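Ornex Returns and Refurbishing: Automation Questions from Staff

Updated 2020-12-25

These are the questions that came up most often at the floor meetings and in the comment box. If yours is missing, send it to Aishwarya Rajan in staff relations or leave a note at the shift desk.

What is being automated?

Part of the handling work in the refurbishing hall: picking up returned items, turning them for inspection, and placing them in the right tray. Receiving, final testing and packing are still done by hand.

Which stations are affected?

Stations 2 and 3. The other stations keep their current staffing and their current procedures.

Will anyone lose their job?

No positions are being cut as part of this project. The people assigned to Stations 2 and 3 have been offered work as cell operators or a transfer to testing. Both are at the same pay grade or higher. If you were assigned to one of those stations and have not received a letter, contact Aishwarya.

What does a cell operator do?

An operator starts and stops the robot, loads the work area, clears items it could not pick up, and checks the trays before they move on. Operators also enter a short note for every stoppage. The notes go to Doaa Shehata, who leads the automation group, and she uses them to decide what gets changed next.

Do I need a technical background?

No. The operator course takes 40 hours, spread over several weeks and paid at your regular rate. It covers safe access to the cell, the control screen, basic fault messages and how to inspect the hand for wear. Programming is not part of the course. If you want to learn it, ask Doaa about the advanced course.

Why use a hand with fingers? The old machines had suction cups.

Suction works well on flat, sealed boxes. Much of what we get back is out of its box, and it comes in shapes a cup can't seal against. The fingers can close around a tube or a rod and can be set for a light grip.

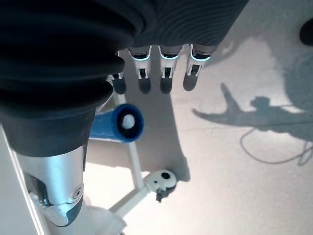 The drawback is upkeep. A fingered hand has more joints than a suction tool, and the fingertip pads wear. Operators look over the pads at the start of each shift and report any that are torn or loose. Do not try to replace a pad yourself unless you have been signed off for it.

Can I walk up to the robot while it is running?

No. Stop the cell at the panel and wait for the screen to confirm the stop before you reach in. This applies to supervisors and visitors too. An arm that is standing still may only be waiting for its next command.

Will the cell set my pace?

There is no individual pick rate for operators. The target is set for the station as a whole, and it is currently 75 items an hour. Stoppages are not counted against the person on duty.

Do the cameras record me?

The cameras on the arm are there to guide the hand. Their recordings are used to look into missed picks and dropped items. They are not used for attendance, discipline or performance reviews. The full policy is in the staff handbook under Workplace Monitoring.

I have a wrist injury and was placed at Station 3 as light duty. What happens now?

Your restrictions stay in force. Loading the work area involves some lifting, so operator work may not suit everyone. Staff relations will meet with each person on restricted duty before any change to their assignment.

Can I go back to my old work if I don't like the operator job?

Yes, during the first 2 months. You would return to manual handling at one of the other stations, on your previous shift if there is an opening. After that, a move goes through the regular transfer process.

Are more stations going to change?

That has not been decided. The next review is in May. Staff at any station being considered will be told before equipment is ordered, and the notes from that review will be posted at the shift desk.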